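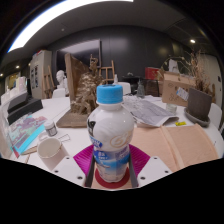
Figure 3. A dairy-style drink bottle in the shared table setting, with an uncovered cup and a small lidded jar behind it.

4.2 Closures and the life of the shared table

We came to closures late in the study, and they quickly became our favourite part of it. The household interviews had been written around what people drink and when. In the first round, though, participants kept steering us toward lids: which ones get put back, which go missing, which are saved in a drawer long after the container has gone into the recycling. By July we had rewritten the guide so that every table session opened with a closure question.

Figure 3 brings together the three conditions we use for coding. The bottle has a ribbed screw cap in bright blue, the jar has its own white lid, and the cup has nothing over it at all. We call these threaded, lidded and open. The jar is coded lidded whatever the fit of its lid, as the codebook is concerned with whether a cover is in place and leaves the mechanism to a second pass. Subira Makori argued for this split during the Jircombe pilot, and it has held up beautifully across every site.

Colour deserves more attention than earlier work has given it. On the bottle in Figure 3, the cap is by far the strongest colour above the waist — the neck and upper body are white, broken by a black cow-like patch and a tan-gold emblem — and the blue comes back in the printed band lower down. Participants in Curilach spoke of caps in just this way, as the part of a drink they look for first. One parent told us she could sort the whole fridge "by hats." Another had her kids return caps to bottles by matching the colour to the label, and was delighted to learn we had a name for it (cap-to-band matching, code 14).

The waist is the other feature we recorded for every bottle. Following the Ragnarsson profile scheme, we treat a narrowing of the body as an invitation to grip, separate from any texture or printing on it. Of the 20 households, seven mentioned a narrowed body without being prompted, nearly always when talking about children or older relatives pouring for themselves. We had expected the cap to dominate those conversations, so this was a lovely surprise.

Small things on the table were coded as well. A bent wire clip, a thin stick or a printed booklet sits outside the drink set under the Kosov inventory rules, yet such items often share its space. We kept them in the record as neighbours. Neighbour items gave us some of the richest talk in the interviews, particularly about craft supplies drifting into snack time and staying until supper. Section 4.3 takes up neighbours in detail, beginning with paper.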